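The Coat Question, Again

October has come to Cavcombe, and with it the annual argument about when a person is allowed to wear a winter coat. On Sunday it was 68 degrees at noon. By the time the Hawthorne Street crowd walked home from supper, people were blowing on their fingers and saying they had no idea it got cold at night.

It gets cold at night. It did last October too.

Carla Haddad, who ran the dry cleaner's next to the post office until her knees gave out, holds that no coat should come out before the clocks change. She says a body that gets wool in October will be asking for a second pair of socks by Thanksgiving. Her sister-in-law, Josiane Picard, wears a down parka from Labor Day on and has not been seen to suffer for it. The two of them share a pew and don't discuss it.

My own position is that of a coward. I carry the coat over my arm all day, get no use out of it, and leave it at the library. The library has 4 of them behind the desk at present, and I am told only one is mine.

Meanwhile, a few things worth knowing before the real cold sets in.

Put nothing away dirty, and take nothing out without smelling it first. A coat that spent the summer in a basement will smell of basement, and no amount of walking briskly will fix that. Hang it on the porch for an afternoon. If it still smells, hang it there for another afternoon, and bring it in before dark unless you want it to smell of porch.

Check the pockets. Last year I found a grocery list, two cough drops that had become one cough drop, and a parking ticket I had told the town in writing I never received.

Moths like a wool collar, particularly one with a little soup on it. Cedar blocks help if you sand them now and then, which you won't. Perrine Huet swears by putting sweaters in the freezer in a sealed bag, and if you have eaten at Perrine's you will know to ask what is in the casserole.

Heavy coats want a wide hanger. The wire kind from the cleaner will give your shoulders two small horns by January (Carla disputes this and would like it noted that her hangers were free). And if your closet is packed so tight that you need a knee to shut the door, get some of it out into the air. An ordinary rack in a corner will do, and you can see what you own, though that has its own disappointments.

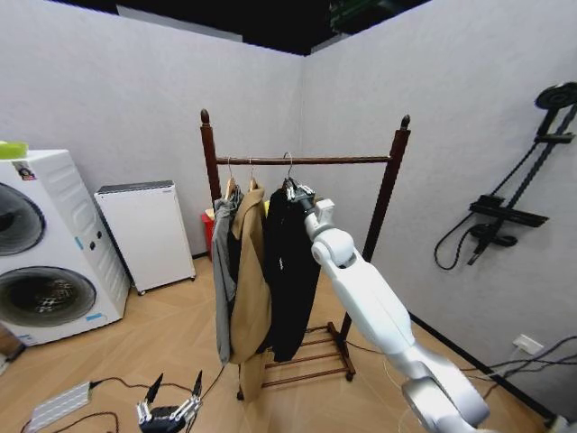 Gray, tan and black: the full color range of a Cavcombe winter.

Anything you find you can't button can go to the coat swap, which is back in the church hall this year under Maricica Iordache. The rules are the same as before. Bring one, take one. Zippers must zip. Please don't bring the orange ski jacket. It has now been to every swap we have held and gone home with somebody different each time, and Maricica would like it to settle down.

Doors open Sunday after the late service. Coffee is 2 dollars, and the hall is not heated, so wear a coat.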